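Wanard評価導入 中間進捗報告(7月)
Dosville再生工房 機器再生班 Yulan Lei

助成をいただいている「デスクトップPC再生工程の自動化検証」について、前回報告以降の進み具合をまとめました。
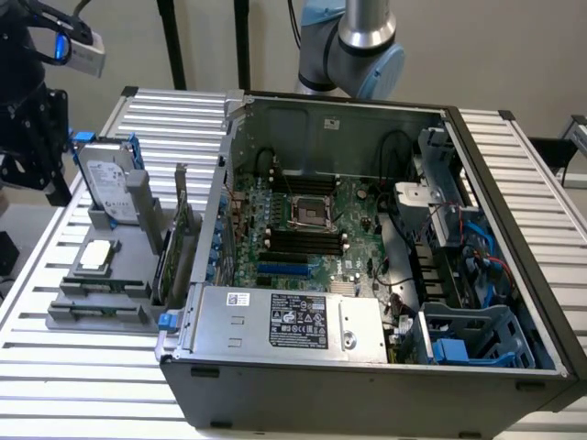 先に申し上げてしまうと、とても手応えのある期間でした。前回の報告では、Wanardの据え付けと校正が終わり、これからメモリの抜き取りを試すところ、と書いて終わっています。今回はその続きです。メモリは安定して抜けるようになり、拡張カードとハードディスクも工程に入り、CPUの取り外しまで手をつけることができました。CPUは年度の後半に回すつもりでいた項目なので、班の中でもかなり盛り上がっています。

一方で、戻すほう、つまり部品を差し込む作業はまだ課題が多く、計画書に書いた目標には届いていません。そのあたりも隠さず書きます。

1.現在の構成

計画書から変わった点だけ書きます。

ロボット本体と制御ソフトは、Wanardの評価プランで借りているものをそのまま使っています。手順の記述と実行記録の管理にはOllaを使っています。当初は手順もWanard付属のエディタで書く予定でしたが、分岐が増えてくると見通しが悪くなり、途中で切り替えました。Ollaは手順の一歩ごとに「何が確認できたら次へ進むか」を書けるので、工房の作業者が日ごろ頭の中でやっていることに近い書き方ができます。移し替えには思ったより手間がかかりましたが、切り替えてよかったと思っています。

部品トレイは既製品をやめ、Min工作室に3Dプリントで作ってもらいました。メモリを寝かせて収める溝、拡張カードを立てる差し口、ハードディスクをキャディごと立てておける場所がひとつのトレイにまとまっています。試作のやりとりが早く、こちらが「溝の入口をもう少し広げたい」と伝えると、次に会うときには新しいものを持ってきてくれる、という調子でした。今期いちばん効いた変更を一つ挙げるならこのトレイです(理由は3で書きます)。

作業台はアルミのスラット台に替えました。以前の合板の天板では、筐体を固定するたびに穴を開けるか両面テープに頼るかで、撤収のたびに位置がずれて校正のやり直しになっていました。溝にクランプが効く台にしてからは、朝の校正がずいぶん軽くなりました。

2.試験の進み具合

今期の対象は、寄贈されたデスクトップPC109台です。すべてを自動で処理したわけではありません。まず人が外観と型を見て、側面パネルを外した時点で内部の配置を確認し、Wanardに回せるものを選んでいます。回せないものは従来どおり手作業で処理しました。再生品の出荷を止めないことは計画時のお約束でもありましたので、ここは守れています。

作業はすべて、筐体を横倒しにして内部を上に向けた状態で行います。側面パネルを外すところは人の仕事です。パネルの留め方は型によってまちまちで、ここを自動化しようとすると検証の大半がパネル開けで終わってしまいます。計画審査のときにご指摘いただいたとおりでした。

部品ごとの状況は次のとおりです。

メモリの抜き取り
もう日常の作業と呼んでよい水準です。ラッチを開いて、浮いたモジュールをつかみ、まっすぐ引き上げてトレイの溝に置く。最初のころは引き上げる途中でモジュールがわずかに傾き、溝の手前で引っかかることがよくありました。グリッパの指先に薄いゴムを貼り、つかむ高さを少し下げたところで傾きが収まりました。続けて50回の抜き取りを行う耐久試験では、人の手を借りずに最後まで終えています。終わった瞬間に工房中から拍手が起きて、隣の部屋で梱包をしていた人たちまで見に来ました。

ハードディスクの取り出し
キャディで保持されている型は相性がよいです。ケーブルさえ先に外れていれば、ロボットはキャディをつかんで引き出すだけで済みます。ディスク単体にじかに触れないため、つかみ損ねてラベルや端子に傷をつける心配も減りました。ネジ留めの型は今期の対象から外しています。ネジ回しは計画書の段階でも範囲外としていましたが、寄贈機の中には意外にネジ留めが多く、次の段階で扱うかどうかをご相談したいところです。

ケーブルの取り外しは、いまも人が先に行っています。SATAケーブルのコネクタには爪のあるものとないものがあり、隣のケーブルが覆いかぶさっていることも珍しくありません。柔らかいものをよけながら硬いものをつまむ、という動きは、人がやると一瞬で終わるのに、手順に書き下ろそうとすると恐ろしく長くなります。一度だけ、内部の空いている機体で試してみましたが、今の指先の太さでは無理だという結論になりました。

拡張カード
取り外しは、固定側の留め具を人が先に解除しておく前提であれば順調です。カードを立てたまま持ち上げ、そのままの向きでトレイの差し口に入れます。持ち替えがないのがとても楽です。基板の端をつかむので、端に背の高い部品が載っているカードは避けています。

CPU
今期いちばん嬉しかった項目です。放熱器を人が外し、熱伝導グリスを拭き取ってから、ロボットに渡します。ソケットのレバーを起こす動作は最初から案外うまくいきました。難しかったのは持ち上げるところで、ソケットの中のピンに触れさせないためには、ほぼ完全に垂直に上げなければなりません。手首の向きの校正をやり直し、下降速度を落とし、力の上限を下げ、それでも最初の一つを持ち上げるまでに何日もかかりました。初めてヒートスプレッダを上に向けたままトレイに置けたときは、班の全員がしばらく黙って見ていました。

再生に出す予定の機体ではまだ行っていません。部品取りにまわす機体だけで試しています。ピンを傷めればマザーボードごと使えなくなるので、当面はこの方針を続けます。

差し込み(再組立)
ここが課題です。メモリの差し込みは、切り欠きの向きを合わせるところまでは確実にできます。その先の押し込みで、力が足りないと片側が浮いたままになり、力を上げると基板がたわみます。人が作業するときは両端を交互に押していますが、いまの指先では中央付近しか押せません。指先の幅を広げた部品をMin工作室と相談中で、形は決まりました。次回の報告では結果をお見せできるはずです。

拡張カードの差し込みは、メモリより少し良い、という程度です。背面側の金具の先が筐体の隙間に入るかどうかで決まってしまい、入ればほぼ成功、入らなければ何度やっても駄目でした。CPUの差し込みには手をつけていません。

3.トレイが効いた話

少し細かくなりますが、ほかの助成先の方にも役に立つかもしれないので書いておきます。

トレイを替える前は、抜いた部品を浅い箱に置いていました。置くだけなら何の問題もありません。ところが、置いた部品をもう一度つかもうとすると、毎回少しずつ位置も向きも違うので、そのたびにカメラで探し直すことになります。探し直しは時間がかかるうえ、メモリのように薄くて光る部品では見失うことがありました。

専用のトレイにしてからは、部品の居場所が決まっています。溝に収まったかどうかを確かめればよく、探す必要がほとんどありません。Ollaの手順もその分だけ短くなりました。前の版の手順を印刷して並べてみたら、長さの違いに笑ってしまいました。

もう一つ、考えていなかった効き目がありました。人の作業が速くなったのです。検品担当がトレイを見れば、どの部品が外れていて何がまだ筐体に残っているか、ひと目でわかります。手作業の卓でも同じトレイを使いたいという声が出て、予備の一枚をそちらに回しました。今では戻ってきません。

色は灰色にしました。最初の試作は黒で、黒いメモリスロットやケーブルと混ざって見えにくく、カメラにも人にも不評でした。

4.作業時間

現時点で、Wanardで一台を処理するのにかかる時間は40分です。パネルを開けてから、対象部品がすべてトレイに載るまでを測っています。熟練の作業者が手で行えば、これよりずっと早く終わります。

この数字だけをご覧になると、がっかりされるかもしれません。私たちの感触はかなり違います。40分のうち、人がつきっきりになる時間は前半のケーブルと放熱器の処理に集中していて、後半はほとんど見守るだけです。見守りながら、隣の卓でデータ消去の準備をしたり、記録を書いたりできるようになりました。作業者が同じ姿勢で抜き差しを繰り返す時間も減り、夕方になっても手首が楽だという感想が複数出ています。

また、動作の速度はかなり控えめに設定してあります。特に筐体の中へ降りていく区間は、電源ユニットやドライブケージの縁に当たらないよう、これ以上ないくらいゆっくりです。経路を見直せば縮められる余地は十分ありますが、今期は失敗を減らすことを優先しました。

5.Wanardそのものについての所見

評価プランの利用報告も兼ねていますので、製品としての感想をまとめておきます。

良かったのは、まず教えやすさです。腕を手で動かして位置を覚えさせる方式が、ロボットに触ったことのない作業者にもすぐに伝わりました。最初の説明は一度で済み、午後にはもう自分で位置を直していました。長く修理をしてきた人ほど上達が速いのが面白いところで、「ここは少し奥に倒しながら抜く」といった勘所を、言葉にする前に動きで教えてしまいます。私は横で見ていて、手順書に何年も書けなかったことが記録に残っていくのに感心していました。

手首に付いたカメラの見え方も期待以上です。スロットのラッチやキャディの青いつまみのように、周囲と色が違う部分は本当によく拾ってくれます。反対に、黒い部品が黒い部品の上に重なっていると弱く、照明の角度を変えてしのいでいます。

止まり方が素直なことも書いておきたいです。力の上限に触れるとその場で止まり、どの段階で止まったかが記録に残ります。おかげで、うまくいかなかった日にも翌朝には直すところがはっきりしていました。

気になった点もあります。手首のカメラのケーブルは、腕をひねる姿勢が続くと引っ張られ気味になります。留め直して様子を見ていますが、できれば配線の逃がし方を製品側で考えてもらいたいところです。付属の説明書は、校正の章と保守の章で用語がそろっておらず、同じ部分が別の名前で出てきます。窓口に伝えたところ、丁寧な返事と訂正表が届きました。それから、エディタの取り消し操作が一段しか戻れないのは、なかなかつらいです。

サポートの対応は速く、技術的な話がきちんと通じます。CPUの持ち上げで悩んでいたときには、こちらの記録を読んだうえで、手首の校正を疑うべきだと教えてくれました。あの助言がなければ、今期中には間に合わなかったと思います。

6.うまくいかなかったこと

今期、試験中に傷めた部品は2点です。どちらもメモリの差し込みで力を上げすぎたときのもので、部品取り用の機体でした。再生品への影響はありません。その後、差し込み時の力の上限を下げ、上限を変更するときは二人で確認する決まりにしました。

筐体の固定では、足のゴムが劣化している機体が滑りました。クランプの当て方を変えてからは起きていませんが、古い寄贈機では今後も気をつける必要があります。

また、ほこりの清掃が思いのほか重要でした。スロットの縁にほこりがたまっていると、カメラがラッチの開閉を見誤ることがあります。いまはWanardに回す前に必ず清掃を済ませています。工程表ではこの清掃を後ろに置いていたので、順番を入れ替えました。変更後の工程表は別便でお送りします。

7.予算の状況

おおむね計画どおりです。トレイの製作費は備品費からの流用でまかないました。事前にご承認いただいた範囲に収まっています。作業台の入れ替えは当工房の自己資金で行いましたので、助成金からの支出はありません。評価プランの利用料は変更なしです。

指先部品の試作費が次の期に発生します。見積が届きしだい、流用の可否をあらためてお伺いします。

8.次の期の予定

最優先は差し込みです。幅を広げた指先が届いたら、まずメモリで試し、抜き取りと同じ回数の連続試験に挑みます。拡張カードは、金具の先を見る角度を一つ追加するつもりです。手首をかなり寝かせる姿勢になるため、先ほどのケーブルの件と合わせて調整します。

CPUは取り外しの回数を重ね、再生に出す機体へ移してよいかどうかの判断基準を作ります。基準の案は作業者側から出してもらうことにしました。すでに余白まで書き込みだらけの紙が一枚、私の机に載っています。

経路の見直しによる時間短縮は、差し込みの目処が立ってから着手します。

9.ご相談したいこと

一つは、ネジ留めのドライブを次の段階に含めるかどうかです。含める場合、電動ドライバの付属品が必要になり、評価プランの内容も変わります。工房としてはぜひやってみたいのですが、差し込みの検証が薄くなるようであれば見送るべきだとも考えています。ご意見をいただけると助かります。

もう一つは見学の件です。近隣の工房から、動いているところを見たいという問い合わせが続いています。助成元の皆さまにもぜひ一度お越しいただきたく、日を合わせてご案内できればと思っています。午前10時に校正を終えて動かし始めますので、その時間に合わせていただくと一台の処理を最初から最後まで見ていただけます。

記録一式はOllaから書き出したものを共有フォルダに置きました。CPUの分は容量が大きいため、フォルダを分けてあります。

Yulan Lei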